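Zhiqiang Lei
February 4, 2020

1/ Okay friends, a bathtub thread, because so many of you asked how I'm getting on with setting up the tub corner and I keep answering in bits and pieces. Get a cup of tea, I'm going to go on a while.

2/ For anyone new – I've been putting together a bath corner for the Pemico open day, and I wanted it to feel like a bathroom somebody would really use at the end of a long Tuesday. A plain white tub, a good floor, a few bottles within reach. Nothing fancy, and no bowl of decorative pebbles (sorry, Jinlong, I know you love the pebbles).

3/ The tub itself was the easy choice. I went back and forth between a round one and a rectangular one for 13 days, which my family will never let me forget. Rectangular won. I like to stretch my legs out, and it's so much simpler to wipe down the corners than people think! A soft cloth, a drop of dish soap, rinse, done.

4/ I put it at an angle to the floor tiles of my original plan, then pulled up the plan and started over, and the angle stayed. Everything lined up with the walls looked a bit stiff to me. Matte black for the faucet and the hand shower, and I'm so happy with it against the white and that shiny gray marbled floor.

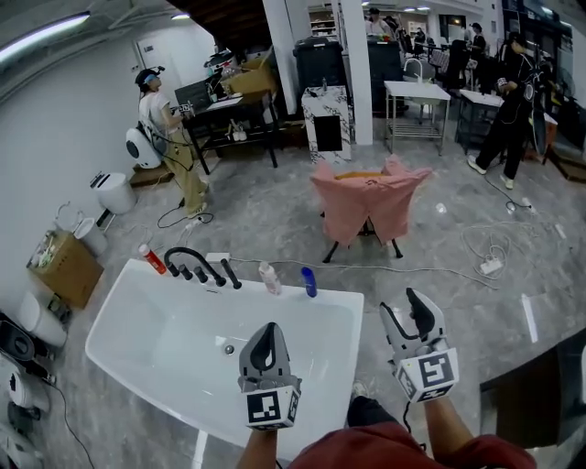 5/ Bottles, since this is the part I get the most messages about

I'm keeping them by the tub for now – the red one with the white cap off by itself in one corner, the dark blue one and the pale one on the other side of the faucet. My rule at home is that if you can't reach it lying down, it may as well be in the hallway closet. Jinlong Shao says three is plenty and I should stop there. I have a shelf of 8 at home, so you can guess how that conversation went.

6/ Still on my list: the cables. I want the white cable and the power strip well away from the tub and off the floor before anybody comes to visit, please and thank you. If you have a favorite way of keeping cords neat along a wall, send it to me, I read every reply even when I'm slow to answer.

7/ I also owe you the towel post. I have 2 colors left to choose between and I've been carrying both samples in my bag all week like a crazy person. More when I've made up my mind!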